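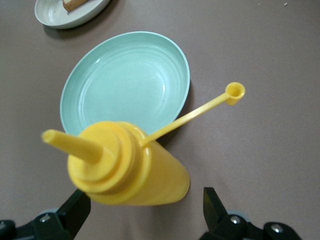
Greifkraft falsch gespeichert: Prarska setzt Serviceroboter vorerst nur noch langsam ein

Brananham, 22.11.2021 — Der Automatisierungsbetrieb Prarska hat den Betrieb seiner Küchenassistenz Ambrose eingeschränkt, nachdem ein Greifer im Testraum Grollemstead eine Quetschflasche mit zu hoher Kraft geschlossen hatte. Der Inhalt trat über die Düse aus und lief über Tisch und Gehäuse. Verletzt wurde niemand. Der Raum blieb für den Rest der Schicht gesperrt.

Nach Angaben des Unternehmens hielt der Arm die Flasche über einem flachen Teller, um eine kleine Menge Senf abzugeben. Vorgesehen war ein kurzer Druck auf den Flaschenkörper. Stattdessen fuhren die beiden Finger weiter zu und öffneten auch auf den Haltbefehl der Steuerung hin nicht. Eine Mitarbeiterin löste den Not-Halt aus. Die Finger blieben danach geschlossen und mussten von Hand gelöst werden.

Die Ursache liegt laut Prarska in einer Parameterdatei. Bei einem Update waren die Grenzwerte für feste Behälter auf weiche Kunststoffflaschen übertragen worden. Die Software hielt die nachgebende Flaschenwand für einen noch nicht abgeschlossenen Griff und erhöhte die Kraft weiter. Die Überwachung, die in einem solchen Fall abschalten soll, arbeitete mit demselben falschen Wert und meldete keinen Fehler.

Betroffen sind 13 Geräte in Brananham und Grollemstead. Seit der Einführung der fehlerhaften Datei haben sie zusammen 2.039 Greifvorgänge ausgeführt, davon 516 an verformbaren Behältern. In den Protokollen fanden die Techniker zwei weitere Fälle, in denen die Kraft über dem zulässigen Bereich lag. Beide Male war der Griff beendet, bevor etwas austrat.

Prarska hat die frühere Parameterdatei wieder aufgespielt. Bis auf Weiteres fahren alle Geräte mit halber Geschwindigkeit, und beim Dosieren muss eine Person am Not-Halt stehen. Flaschen mit angebundener Verschlusskappe werden außerdem nur noch mit Freigabe durch das Personal gegriffen — die Kappe war bei früheren Versuchen mehrfach am Tellerrand hängen geblieben, mit dem jetzigen Vorfall hat das nach bisherigem Stand nichts zu tun.

Eine getrennte Kraftbegrenzung, die unabhängig von der Parameterdatei arbeitet, soll im Januar nachgerüstet werden. Bis dahin will das Unternehmen auch prüfen, warum die Finger nach dem Not-Halt geschlossen blieben. In der Betriebsanleitung ist für diesen Fall ein selbsttätiges Öffnen beschrieben. Die Kunden wurden schriftlich informiert.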